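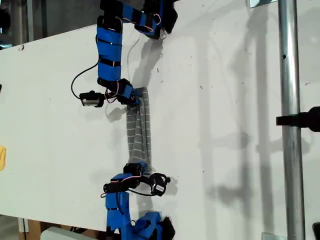
4. Choosing the Split

4.1 Rows and groups

Cross-validation estimates the error a model will make on new data. The usual recipe assigns each row to a fold at random, fits the model on all folds but one, and scores it on the fold left out. The average of these scores is reported as the test error. The argument for this recipe assumes that the rows are independent draws from one distribution. When several rows come from the same unit, such as a person, a store or a machine, the assumption fails and the estimate is usually too low.

The reason is easy to see in a simple model. Let the response for row j in group i be y_ij = f(x_ij) + b_i + e_ij, where b_i is an effect shared by all rows of group i and e_ij is noise. If rows are split at random, most groups have rows in both the training part and the test part. A flexible learner can then pick up b_i from the training rows, provided the features identify the group even loosely. On a new group, b_i is unknown and its variance goes straight into the squared error. The random split never charges the model for this.

The features do not need to contain a group label for this to happen. A handful of slowly varying columns (age, location, date of first contact) is often enough to single out a group. We removed the explicit identifier from all of our data sets and still found a gap between the two kinds of split.

4.2 Data sets

We use four data sets, which we call Harley, Sastberg, Chaudhary and Plokel. Harley is the smallest, with 1,267 rows from 565 groups, so that many groups have only a single row. Sastberg and Chaudhary have fewer groups and more rows in each. Plokel is strongly unbalanced: a few groups hold most of the rows, and the rest are short. The response is continuous in every case and was standardized before fitting.

All four were prepared in the same way. Rows with a missing response were dropped. Missing feature values were filled with the median of the training part, computed again inside each fold. Computing the median once on the full data is a smaller leak than the one studied here, but it works in the same direction, and we did not want to mix the two.

4.3 Procedure

We compare two splitting rules. The first assigns rows to folds at random. The second assigns whole groups to folds, so that no group appears on both sides. Both use 8 folds. For the second rule we sort the groups by size and place each in the fold that currently has the fewest rows. This keeps the folds close in size, except in Plokel, where the largest group alone is bigger than an even share.

The learners are ridge regression, a random forest and gradient boosted trees. Tuning was done by an inner cross-validation that follows the same rule as the outer one. This matters more than we first expected. If the outer split respects groups but the inner split does not, the tuning step prefers trees that are too deep, because depth helps to recover b_i on the inner test rows. The outer score is then an honest estimate for a badly tuned model.

For reference, we set aside a fixed set of groups from each data set before any fitting. The error on these groups is treated as the target that cross-validation is trying to estimate. It is itself noisy, and in Harley the noise is large enough that small differences should not be read closely.

Figure 2. Gripper fingers and a gray towel on a white surface.

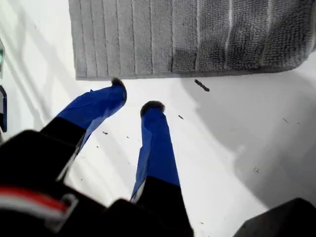 4.4 Results

The row-wise split gave a lower error than the reference for all three learners on Sastberg and Chaudhary. The gap was smallest for ridge regression and largest for the random forest with deep trees. This agrees with the model in Section 4.1, as ridge regression has little room to learn a separate level for each group. On Harley the gap was close to zero. With almost 2 rows per group or slightly more, there is not much to memorize.

The group-wise split tracked the reference more closely but had a higher variance across folds. On Plokel the score of the fold that held the largest group was far from the others, and the average depended on whether folds were weighted by rows or equally. Neither weighting is right in general. Weighting by rows answers the question of how well the model does on a typical row, and equal weighting comes closer to the question of how well it does on a typical group when the folds hold similar numbers of groups.

The ranking of the learners also changed. Under the row-wise split the random forest came first on Chaudhary. Under the group-wise split it came last, behind ridge regression, and the reference groups gave the same order.

4.5 When the row-wise split is correct

There are uses for which the random split is the right one. If the model will only be applied to further rows from groups already seen, then b_i is partly known at prediction time and should count in the model's favor. The split should copy the way the model will be used. Where both kinds of use are expected, we report both errors separately and do not average them.

The authors thank Shahnaz Pramanik for comments on an earlier version of this section.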